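Standska 湖冰与候鸟记录 数据说明

版本 2，最后修改：2018年4月14日

关于这份数据

这份数据是我在 Standska 湖边记下来的东西，主要有两部分：冬天湖面的冰，和春秋两季经过湖上的鸟。开始的时候我只写在本子上，后来本子湿过一次，有几页看不清了，所以我决定把它们打进电脑，做成表格。现在整理好的一共有 7 个冬季。

我不是学生态的，中文也不是我的母语，如果说明里有句子不太自然，请多原谅。数字我检查得比句子仔细。

文件列表

ice_daily.csv 每天一行，记录湖面的情况
ice_thickness.csv 冰厚，只有我走上冰面的日子才有
birds.csv 鸟的记录，每次观察每个种一行
points.csv 观察点的名称和大概位置
notes.txt 从本子上抄下来的零碎笔记，没有统一格式

所有文件都用 UTF-8 编码，逗号分隔。如果用表格软件直接打开时中文变成乱码，请用“导入”的方式，再选择编码。

观察点

一共有 6 个观察点。其中四个在湖的南岸，可以从大路走过去。另外两个在北岸，一个叫 Skelura，是小河流进湖里的地方；一个叫 Carretero，是旧船坞旁边的石堤。Skelura 的水一直在动，那里的冰总是最晚结、最早化，请不要拿它代表整个湖。我第一年就犯了这个错误，所以第一个冬季的“封冻日”在版本 1 里晚了好几天，版本 2 已经改正。

冰的记录方法

ice_daily.csv 里的 state 一栏有下面几种写法：

open 看得到的水面都没有冰
edge 只有岸边有冰
part 湖中间也有冰，但是还有开着的水
full 从南岸看过去全部封住
unknown 有雾、下大雪，或者我没有去

我把“封冻日”定为连续两天都是 full 的第一天。“开湖日”是 full 之后第一次出现 part，并且后来没有再回到 full 的那一天。有的年份会反复，封住了，刮一夜大风，又打开。这种情况我在 remark 里写了“反复”，用的人可以自己决定怎么算。

冰厚的单位是厘米。我用手钻打孔，用一根带钩子的尺子从下面钩住冰的底边来读数。雪层不算在里面，白冰和黑冰在前三个冬季没有分开，后来才分成两栏。前三个冬季的 white 和 black 两栏是空的，只有 total。空的意思是没有量，不是零。

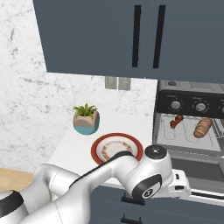
冰厚表里没有初冬的数字。我自己的规矩是，岸边没有量够厚度，就不往中间走，所以最早的几次都只在离岸很近的地方。请不要根据这份数据决定能不能上冰。同一天里，两个孔的厚度可以差很多，特别是靠近芦苇和靠近 Skelura 河口的地方。

鸟的记录方法

每次观察从到达观察点开始，到我收起望远镜为止，一般不超过一个小时。时间写成 24 小时制，用当地时间，没有换算夏令时。望远镜是一副旧的 Bravel，远处的潜鸭我常常分不清雌鸟，所以表里有不少“潜鸭（未定种）”。我觉得写不知道比猜要好，这样的行请保留，不要删掉，不然总数会偏少。

count 一栏是数出来的数字。如果鸟太多，我先数一小片，再估计全部，这时 method 写 est；一只一只数的写 cnt。两种数字最好不要放在一起求平均。同一天在两个观察点看到的大天鹅很可能是同一群，我没有办法分辨，所以每个点都照样记了。

秋天的记录从十月开始才比较完整，更早的时候我去湖边的次数不固定。春天的记录到水面全部打开、鸟散到各处以后就停了。没有记录不等于没有鸟。

已经知道的问题

第四个冬季中间有一段空白，我生病在家，没有人替我看湖，那一段全部写 unknown。
Carretero 的石堤后来修过，站的位置往西移了一点，能看到的水面比以前大，鸟的数量前后比较时要小心。
notes.txt 里的鸟名有时是俗名，有时是学名，还没有统一。有一种我写作“黑头小鸭”，后来翻图鉴，应该是凤头潜鸭，但是早年的几条我不敢改，就保持原样。
风力是我凭感觉写的，只分小、中、大。气温是从家里窗外的温度计读的，比湖边要高一些。

和版本 1 的不同

改正了第一个冬季的封冻日
冰厚分成 white、black、total 三栏
删去重复抄写的行
加上 points.csv

使用和引用

数据可以自由使用，个人、学校都可以，不用事先问我。如果写文章，请注明“Standska 湖冰与候鸟记录，版本 2”。如果您发现错误，请写信告诉我文件名和行号，最好也写上您认为正确的内容，我会去翻本子对照。本子还在，湿过的那几页也留着。

下一个版本打算加入芦苇开始发绿的日期，这部分还没有抄完。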